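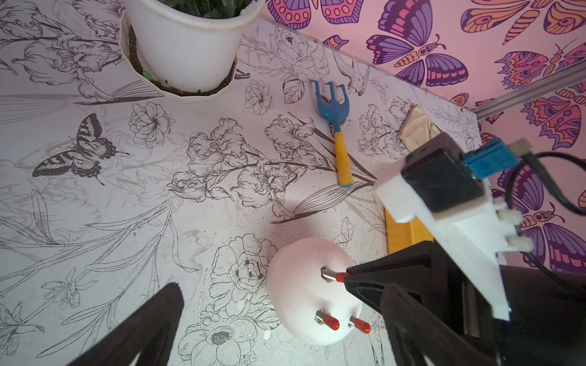
Home Kitchen Garden Workshop Tips Contact

Recording garden chores for a learning arm: tips from the potting bench

14 shares 2 comments

We have been collecting examples for the Plondineck project since last winter, working in a spare room at Tundgate. The job is to drive the arm by hand through small gardening tasks, over and over, so the system has something to learn from. Each run is called an episode. The first batch was 100 episodes and the target for the whole set is 500. These are the things that have saved us time. Most of them are housekeeping.

Setting up the table

Pick the surface on purpose. A plain white table is easy to work on, but a system trained only on plain white may get lost the first time it sees a tablecloth. We use printed surfaces for part of the set. Black line drawings of flowers on white are a good test next to a real plant, and a loud wall covering behind the table does a similar job for the background. Write down which surface goes with which batch. You will not remember in a month.

Fix the covering down flat. Double-sided tape along all the edges works better than a dab at each corner. A finger that catches a loose edge will drag everything on the table with it, and then you are resetting for ten minutes.

If you have a backboard, run the print up it as well. Keep spare cardboard out of the middle of the work area.

Pots, saucers and soil

Use a plastic pot. Clay is heavier, and it chips when a finger comes down on the rim.

Stand the pot in a saucer that is wider than you think you need. The gap can be filled with soil, which gives you a place to practice raking and tag placing without digging around the roots. Dark soil against a white saucer shows up well from the wrist camera.

Keep the soil slightly damp. Dry soil gets into the joints and powdery soil gets everywhere else. Damp enough to hold a pinch together is right. If water runs out when you squeeze it, wait a day.

Brush the table between episodes with a soft paintbrush. Auður Brynjólfsdóttir wipes with a cloth and I don't recommend it – the cloth smears damp soil into the print and you end up washing the whole surface.

Water the plant at the end of the session.

Hand tools

Small tools with bright handles are best. A little rake with a blue head and a yellow handle is easy to find on the recording later. Worn paint is fine. Do not swap a worn tool for a new one in the middle of a batch unless you note it.

Change the starting angle of the tool every time. People fall into a habit without noticing and put the rake down pointing the same way. Unnur Vigfúsdóttir draws a direction from a jar of folded paper slips before each reset, and her episodes are the most varied we have.

Small parts with pins

Anything with metal pins needs more care than a rake. Red rubber caps on the tips make the pins easy to see and kinder to fingers. Caps go missing, so keep a dish of spares.

Come in slowly over the top and stop just short of contact, then close. A pause of 2 seconds is enough. If you rush the approach, the system learns to rush it too.

A smooth rounded body is hard to hold. Practice on it before you record anything you plan to keep.

Looking after the gripper

Check the fingertips before the first episode and again after lunch. Soil packs in where you don't look. An old toothbrush clears it.

Leave a loop in the camera cable so the wrist can turn. A tight cable works its way out of the connector a little at a time.

Nylon screws on a printed bracket should be finger tight and then a touch more. They strip easily. We lost an afternoon in December to a bracket that had shifted – everything recorded after the shift had to be thrown away.

Keeping or throwing out

Keep a fumble if you recovered from it. The system needs to see a missed grasp followed by a good one. Throw it out if you reached in with your hand.

Label as you go. Our log has columns for the surface, the tools, the operator and one line of notes. "Rake, second try" is plenty.

Change operators every hour. Lok-yiu Fang and I trade places, and whoever is resting does the resets.

Comments (2)

Ketill Kvaran
Do you move the saucer between episodes too, or only the tools?

Milagros Montoya
Both. The saucer moves a hand's width or so, and I turn the pot a quarter turn every time I reset.

Previous: Storing bulbs in paper bags
Next: Cleaning rust off pruners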